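Standby and Idle Consumption of Lighting in Shared Student Housing

3. Method

3.1 Site

Measurements were taken in Maihi, a four-storey residence with shared kitchens, corridors and two study rooms. Lighting in the bedrooms was left out of the study because tenants supply their own lamps. The survey covered 72 fittings, all on the landlord's supply.

3.2 Equipment

A Bakley plug-in meter was used for the table and floor lamps. Ceiling fittings were measured at the distribution board with a clamp meter, one circuit at a time, with all other loads on that circuit switched off. The clamp meter does not read reliably below two watts, so the smallest loads were measured in groups and divided by the number of fittings.

3.3 Procedure

Each fitting was logged for 9 days in August. Readings were copied into a spreadsheet at 07.00 and again at 22.00. Occupancy was taken from the door counters already installed in the corridors. Tenants were told that lighting was being measured but were not asked to change their habits.

4. Results

Total lighting consumption over the period was 556 kWh. Corridors made up the largest share, as expected, since they are lit day and night. The kitchens came second. The study rooms used less than the floor plan suggested, and on four nights they were dark by 22.00.

The sensors in the east corridor held the lights on long after the last movement. The delay had been set to its maximum, and the manual for the Joster control unit gives this as the factory setting. The west corridor has the same unit with a shorter delay, and its consumption per fitting was clearly lower.

Smart bulbs in the kitchens drew a small current when switched off from the app. The wall switch removes this load entirely but also disconnects the bulb from the network, and tenants therefore tend to leave it on.

5. Sources of error

Two readings were missed and filled in by interpolation. The door counters record 1,514 passages in total but cannot separate people entering from people leaving. August is also a quiet month in the residence, and the figures should not be scaled to a full year without a second round of measurement in winter.

6. Further work

The delay in the east corridor should be shortened and the circuit measured again over the same number of days. Power factor was not recorded and should be included next time.

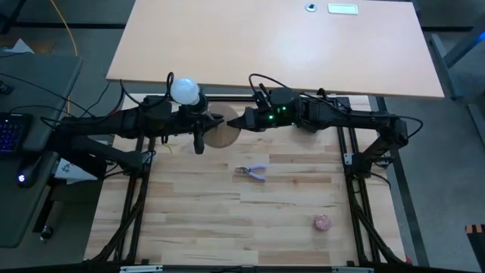 Bronwyn Katene commented on the draft that section 5 ought to state which two readings were interpolated, and that the east and west corridors should be compared per hour of occupancy before anything is said about the sensor delay.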